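Service Robotics, Unit 7
Can a machine do the chores yet?
Handout, revised 13 Oct 2019

Read this before the session and bring it with you. The lab sheet for November assumes you know the terms in section 2.

1. What we mean by a chore

A chore is a short job that a person does without planning it. Clearing a plate, putting a carton back in the fridge, taking toast out of the toaster, sorting a bin of mixed parts at the end of a shift. None of these takes much strength. Most adults can do them while talking about something else, and this makes them easy to underrate.

Factory robots have been reliable for decades at jobs that look much harder, such as spot welding a car body. The difference is in the setting. On a welding line the part arrives in the same place every time, the floor is kept clear, and the path of the arm is written down in advance. A kitchen counter offers none of that. The plate is where the last person left it.

2. Terms

Pick and place: grasp an object, move it, let it go at a target.
Parallel gripper: two fingers that stay parallel as they open and close. Cheap, strong, and poor at thin flat things.
Workspace: the area an arm can reach with its gripper at a useful angle. It is smaller than the area it can touch.
Teach pendant: the handheld unit used to move the arm by hand control and to stop it.
Reset: putting the objects back so a trial can be run again. People forget to budget for this.

3. Why a plate is hard

A two-finger gripper has to take a plate by the rim. One finger goes over the edge and the other has to get under it, and on a flat table there is very little room under it. If the arm comes in too low the finger hits the table. Too high, and it closes on air or pushes the plate away. Common answers are to tilt the plate with one finger first, to drag it to the edge of the table, or to use a second arm to hold it still.

A carton is easier to grip but harder to judge. Full and empty cartons look the same to a camera. A squeeze that is safe for one will crush the other. A carton on its side also has to be turned upright, so the wrist must rotate while holding it, and many arms run out of travel halfway.

Bread is soft, and the slot of a toaster leaves little clearance on either side of the slice. Small errors in position that would not matter with a carton will tear the crust or jam the slice.

4. Reading results with care

Suppose a group reports 480 trials of a table-clearing task, of which 355 succeeded. That is a success rate of 74 percent. Before you compare it with another group's number, ask:

Were the objects in the same starting places each time?
Did a person step in, and was that counted as a failure?
How long did one trial take?
Were the test objects also used in training?
What happened in the failures? Dropping a plastic plate and dropping a glass are both one failure in the table.

A rate of 74 percent is good work for a research lab. In a home it means one plate in four goes wrong, and the owner will switch the machine off by the end of the week.

5. Homes and shop floors compared

The Korow and Sutcliffe case studies in your reader cover the shop floor. In both, the robot did well once the firm changed the work: trays with fixed slots, better light, a rule about where pallets stop. The Lorel study covers a shared kitchen, where the residents would not accept changes of that kind. The Flunevberg study falls between the two, a canteen with standard trays but mixed crockery.

Note for each case who did the work the robot could not do, and whether that time was included in the cost.

6. Bench setup

A tape grid on the table lets you write down a starting position by row and column and return to it. Keep the objects few at first, and change one thing at a time. Before any motion, find the stop button and agree on who is holding the pendant.

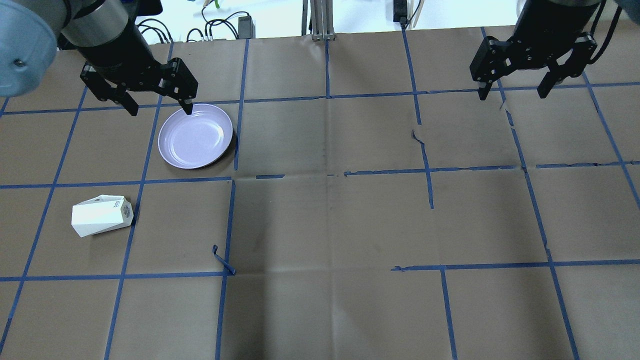
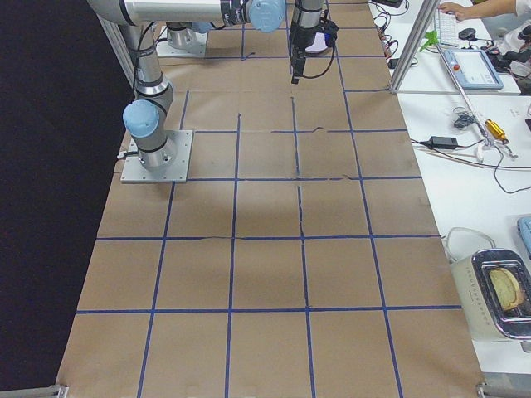 Figures 1 and 2. The gridded work surface and grippers. Figure 1 shows the plate and carton; the toaster is at lower right in Figure 2.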